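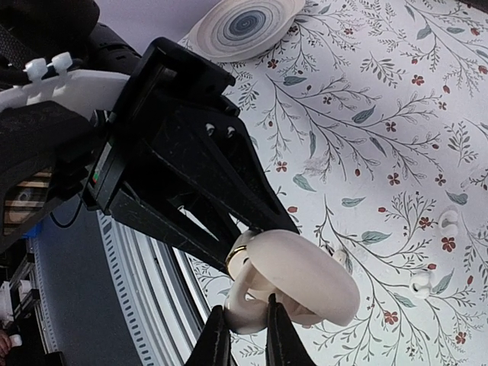
Home Older Newer Archive About

Thursday, June 22, 2023

Quick one, bus in a bit. Slept badly again. Too hot, window open, then the trash truck at 5. Gave up and made coffee.

Mom called before I'd even had a shower. She wants to know about October. I said I'd look at the train out to Furkivari and then did not look at the train to Furkivari. Tonight. Really. It was 743 for the both of us last time I checked and that's with the slow conection, so maybe the bus after all. Or she comes here? No. The couch.

Work fine. Long. Moser people pushed the meeting again, so all that rushing on Monday for nothing. Ate lunch at my desk, the sad rice. Omid Shirazi stopped by to give back the book and stayed half an hour talking about his sister's wedding, eight cousins in one house, one bathroom. Laughed so hard I had to shut the door. Must remember to send a card. And get a card.

Groceries after: onions, the good bread, dish soap, no lemons anywhere. Forgot stamps. Forgot stamps yesterday too.
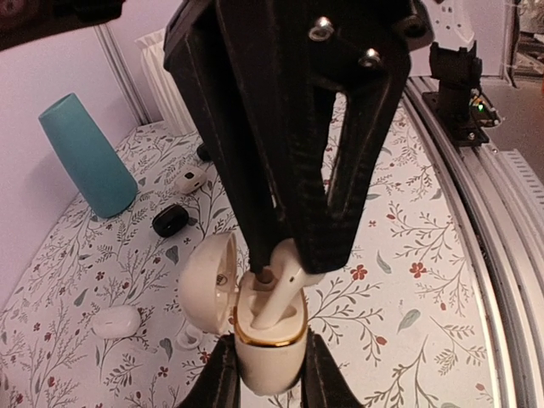
White earbud and its case, gold rim and all.

Walked home the long way by the canal. Lovely, for once. Kids jumping off the wall, a man asleep with his hat on his face, somebody frying fish. Thought about Dad a bit. He'd have told the kids off and then shown them a better spot. Didn't cry, just walked slower.

Tomato plants look awful. Yellow on the bottom leaves, more than last week. Too much water or not enough, every website says both. Moved the four pots out of the wind anyway. We'll see.

Called Clasano about the washer, on hold forever, gave up. Shirts in the sink. Wrung them out, hung them over the tub, water all over teh floor, stepped in it in socks.

To do tomorow: stamps, train, card, rent. Call Mom back before she calls me.

Ok bed. Window open again, I don't care about the truck.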